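Ticket 434 – Desk cupboard in the Drildale office: shelf sags, doors won't stay shut
Raised by: Josphat Mfaume
Picked up by: Kipchumba Were
Status: open, waiting on part 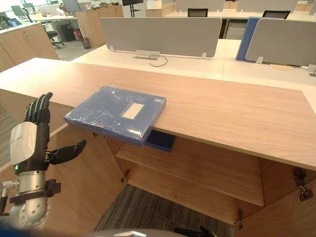

Desk cupboard with both doors open, blue boxes not put away yet.

Josphat, first post
Hi all, me again with the furniture! It's the long light wood desk, the one with the cupboard built in underneath. Two problems. The shelf inside dips when I put anything heavy on it, and the doors drift open on their own, usually just as I'm walking past with a cup of tea. I've got the blue boxes to store in there (one's still in its shrink-wrap) and I don't want to load it up if the whole lot is going to come down. Can somebody have a look?

Kipchumba, Monday, 9.40
Had a look with the shelf cleared. It's one board on four pegs and the back left peg has worked its way half out, so that corner was hardly being held at all. Pushed it back in and it went in far too easily – the hole's been chewed a bit wide. Put a few reams of paper on as a test and it held for the morning, then dipped again after lunch.

Kipchumba, 14.15
Tried the old trick of a sliver of matchstick in the hole with a dab of wood glue. Left it to dry. Please don't put anything on the shelf until I say so!

Josphat
Will do. Boxes are staying on top for now. I've asked Bakari to stop leaning on that end of the desk as well, he does it every time he's on the phone.

Kipchumba, next day
Peg is solid now, shelf sits level, paper's been on it for five hours and no dip. Calling that half sorted.

On to the doors. I checked the desk with a spirit level and it leans forward slightly, so of course the doors swing out. Wound the front feet up a couple of turns and the right door now stays put. The left one still creeps open. I tightened both its hinges, which helped with the wobble but not with the creeping. I think the catch has just gone weak.

Bakari Makokha
For the record I lean on it very gently. Would a bit of folded card in the door do until the new catch comes?

Kipchumba
Card is fine, yes. I rang Mushi for a replacement catch and they want 236 for one or 1,405 for a box of ten, which seems daft for one cupboard, so I've ordered the single. Erick has signed it off.

Josphat
Thank you! Is it all right to put the boxes in now?

Kipchumba
Bottom space first please, then the lighter one on the shelf. I'll leave this open until the catch is on.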